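Moving a chest freezer to the garage - will it survive the summer?
Posted in Home & Appliances, 384 views

We're redoing the kitchen in March and the chest freezer has lost its corner. My only other spot is the garage, which isn't insulated and gets seriously hot in July (the thermometer by the side door hit triple digits last year). The freezer is a Hutari, 11 years old, never given me a minute of trouble. The manual just says "indoor use" and leaves it at that. Has anyone run one of these in a hot garage? Am I going to kill it, or only pay more on the electric bill? I've got half a deer in there so I'm a little nervous!
gravelroad_mom

I've had mine in the garage for years - different brand, a Wegener - and it's fine. Hot summers, cold winters, whatever. Mine's louder in August but the ice cream stays hard, and that's my test. Just do it.
tinbucket

Okay, I'd slow down a little before you drag it out there. Heat is only half of it. In summer the compressor runs a lot longer, and the coils have to dump their heat into air that's already hot, so give it room. I keep mine a good hand's width off the wall on every side and I vacuum the dust off the vents every spring. Don't park a warm car right next to it either (I did that for a whole summer before it dawned on me).

Winter is the part people forget. Some freezers get confused when the garage drops below freezing, and if yours is a fridge-freezer combo that's a real headache. A plain chest freezer usually handles it better, but look for "garage ready" on the label or call the maker with the model number.

Couple of other things. Plug it straight into the wall, no extension cord. Check whether that outlet is on a GFCI, and if it is, get an alarm, because a tripped outlet with nobody home means a very sad deer. I use a cheap Tosport one with a sensor that sits inside and a display that sticks on the lid. And keep it full! Jugs of water work great for filling the gaps and they'll buy you time if the power goes out.

When you move it, keep it upright. If you do have to tip it, let it stand a few hours before you plug it back in. The floor out there should be level too - mine slopes toward the door, so I shimmed two of the feet.
kettlehollow

I second the alarm. Lost a whole freezer of berries and soup to a tripped outlet while we were camping, and the smell was something else. We moved ours to the basement after that and I like it better there anyway, but the stairs were no fun.
plumjam

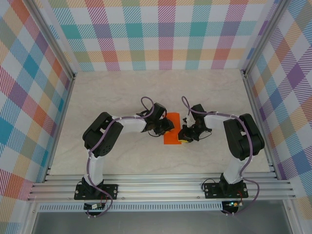

How long will the meat keep if the power goes out?
A full chest freezer holds for around two days if you leave the lid shut, and a half-full one for about a day. Anything that still has ice crystals in it can go back to being frozen.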